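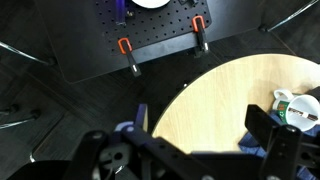

*Two orange-handled clamps on the front edge of a black table.*

**Tedard units in Drernby move to individual heat meters**

Tenants of the Tedard building in Drernby will be billed for the heat they use starting in October, replacing the flat charge per square foot that has applied since the building was divided into small units. The change covers all 151 units on the shared hot water loop. Common areas, including the loading dock and the two stairwells, will stay on the old formula and be charged through the service fee.

Each unit is being fitted with a Caron flow meter on its return pipe and a pair of temperature sensors. The meter calculates heat from the flow rate and the difference between supply and return temperatures, then sends a reading to the plant room every hour. Installation began on the lower level in April and is being carried out by Bastach, the contractor that already services the boilers. Work in a typical unit takes one morning, during which the local valves are closed. The rest of the loop stays in service.

The loop delivered 769 megawatt-hours of heat last season. Under the flat charge, a unit with its radiators shut off paid the same as a unit of equal size with the windows open. Building manager Anahera Faulkner said complaints about this had come mainly from tenants on the south side, where several units run without heat for much of the spring.

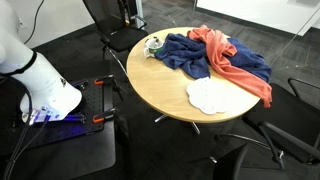
*White arm with a black ring joint, bolted to a perforated plate.*

Bills will have two parts. The fixed part pays for boiler maintenance, pump power and pipe losses, and is still set by floor area. The metered part pays for fuel. Faulkner said the fixed part is larger than some tenants expected — the distribution pipes run through an unheated crawl space, and a share of the heat is lost before it reaches any meter.

"We can measure what arrives in the unit," she said. "What goes missing on the way there has to be split somehow, and floor area is the method already in the leases."

Corner units present a separate problem. They have two outside walls and will use more heat than an interior unit kept at the same temperature. A correction factor will be applied to their metered part for the first 18 months, after which the figures will be reviewed. The factor has not yet been published. 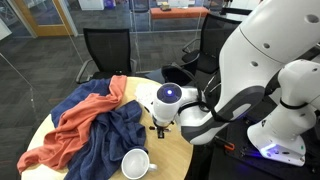 *Coral-orange and navy towels on a round, light wood tabletop.*

Tenants will receive trial statements over the summer showing hot water standby losses only. These are for information and no payment is due on them. Anyone who finds a reading that keeps rising with all valves closed is asked to report the unit number and meter serial number to the building office, which is open until 4 p.m.

Nine units still need an access appointment. Where no access is given by the end of August, heat will be estimated from the average of the units on the same floor.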